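We use cookies to remember your settings. Accept | Manage

Sorting the play kitchen

Last updated: 7/19/18

The play kitchen had reached the stage where every lid, bowl and bit of fruit lived in a single crate, so I tipped the lot out and began again on the white table. My rule is that cookware gets placed first and food second. The big flat items fix the layout and the small ones fill the gaps.

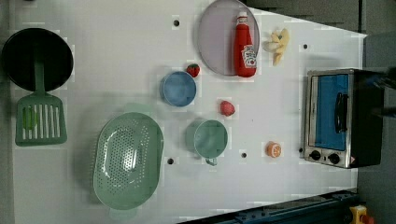

Storage is a Gevach tub, 64 cm long, with a divider that slots in across the middle. The colander is the awkward one. It takes up most of a half by itself, so the bowl has to nest inside it, and the fruit goes in the bowl.
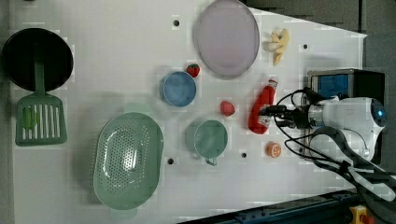 Panya Yensuk wrote in to say that fruit should have a bag of its own — strawberries end up under the sofa otherwise — and that dividers only work until the first time a child does the packing.

I have tried bags. The drawstrings knot. A tub with a lid can be checked at a glance, and the frying pan will stand on edge against the side with the slotted spatula behind it.

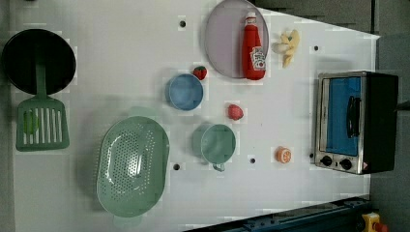 The plate goes in last, flat across the top. Sauce bottles lie down, as the tub is only 16 cm deep and the lid has to close.

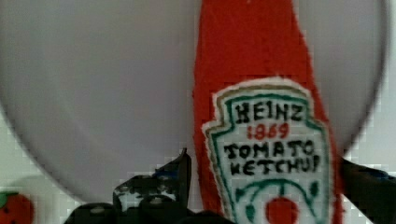 Ketchup bottle, label side.

Next job is the tea set, which is in a worse state.

Back to top | Contact | © Trarescombe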